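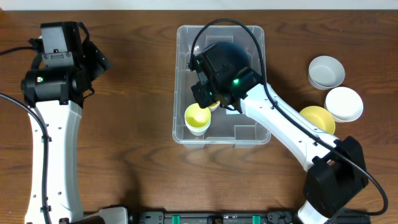
Chapter 5
Timber in the Home

Most houses hold more timber than their owners realize. It is in the floors, the door frames, the stairs and the furniture, and each piece behaves according to the tree it came from and the way it was sawn. This chapter looks at how wood grows, how it is cut and dried, and why two boards from the same log can have a different colour and pattern.

A tree adds one ring in most years. The pale part of the ring grows in spring and the darker part later, often from July on. When a sawyer cuts along the trunk, the rings show up as lines.

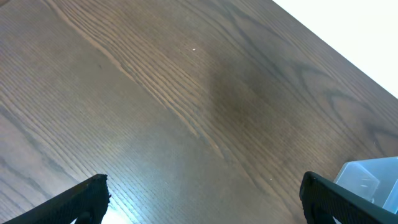 Crescencio Cuevas disagrees with teaching growth first, and would have students handle offcuts for a week before they hear the word "ring". Teachers who prefer that order can begin with Activity 10 and come back to this page.

Where the saw passes close to the outside of the log, it meets the rings at a shallow angle and the lines spread into arches. Nearer the centre they run straighter and closer together.
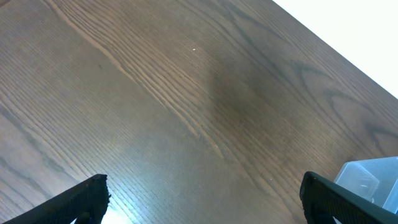
Figure 5.1 Straight and arched grain on a tabletop.

Key words: sapwood, heartwood, growth ring, veneer, seasoning

Before you read on, find a wooden surface at home and sketch its grain.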